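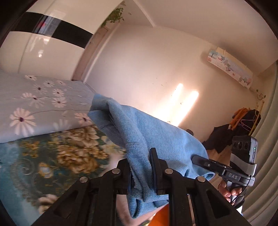
Can I see the Belay hand-held grippers working before I hire a pair?

We come to your home or workplace with a set for the morning, and you can have a go yourself on your own clothes, tools or whatever else you'd like to teach a robot to handle.

Search all equipment Enter keyword Go

Belay demonstration visit - £209

I'm Hryhorii Hordiienko and I do most of the Belay visits for Tridanwood, so if you book one it'll probably be me at the door with two big cases and a bag of chargers. People ring up and ask what happens on a visit, and I always end up telling them about the last one I did, so I may as well do the same on this page.

The last one was in September, in a flat at Cotside, and it was a laundry visit (most of them are at the moment!). The customer writes software for a folding arm and wanted recordings of somebody sorting and folding ordinary clothes in an ordinary bedroom. Her own arm stayed in the office. With Belay you hold the grippers in your hands, one each side, and do the job through the jaws, and what you record goes off to train the arm afterwards. I got there at 9, had a coffee, charged nothing because I'd charged it all the night before, and we worked on the bed for the whole session.

The first ten minutes are always funny. Everybody squeezes far too hard and then tries to fold with their wrists. You have to let the fingers do the pinching and move from the elbow, and after that it feels a bit like using kitchen tongs. Denim-type cloth is kind to beginners, there's plenty to get hold of and it stays where you put it. I'd start there. Thin T-shirts are a pain for anyone on their first morning and I keep them back until people have relaxed.

Once she'd got the hang of it we moved on to stacking, and I'd say that's the better test of the two. A pile of folded things doesn't like being nudged. Fluffy pieces squash, smooth ones slide, and you want the jaws wide open as you come in low so that you don't catch the bottom layer on the way past.
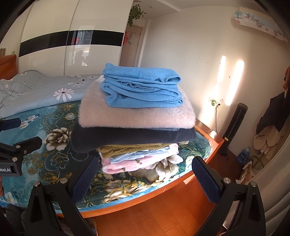 My advice is to go slower than you think you should, and to leave the untidy attempts in. She wanted to bin every recording where a corner flopped over, and I talked her out of it - an arm that has only ever been shown perfect corners won't know what to do with a floppy one. We did one long run of 53 minutes with a break for the arms in the middle. Your forearms will ache, sorry, mine still do.

What you need to have ready:

- A surface you can walk up to from at least one long side. A bed or a big table is fine.
- A socket within reach for the charger.
- A heap of things to handle, as mixed as you like. Please don't tidy up or iron for me!
- Curtains open if there's sun. I like daylight in the recordings, even the patchy sort that moves across the wall.

The price covers the visit, the loan of the grippers while I'm there and a copy of everything you record, left with you on a drive. Travel is included for anywhere up to roughly an hour from our Drulberg workshop, and further out I'll give you a price on the phone. If you go on to hire a pair within the month, we take the visit off the first bill.

Two people can share a session and swap over. A third tends to end up sitting on the laundry.

To book, ring the Drulberg workshop and ask for a Belay visit. Mornings go first, so have a second choice in mind, and tell me if there are stairs - the cases are heavier than they look.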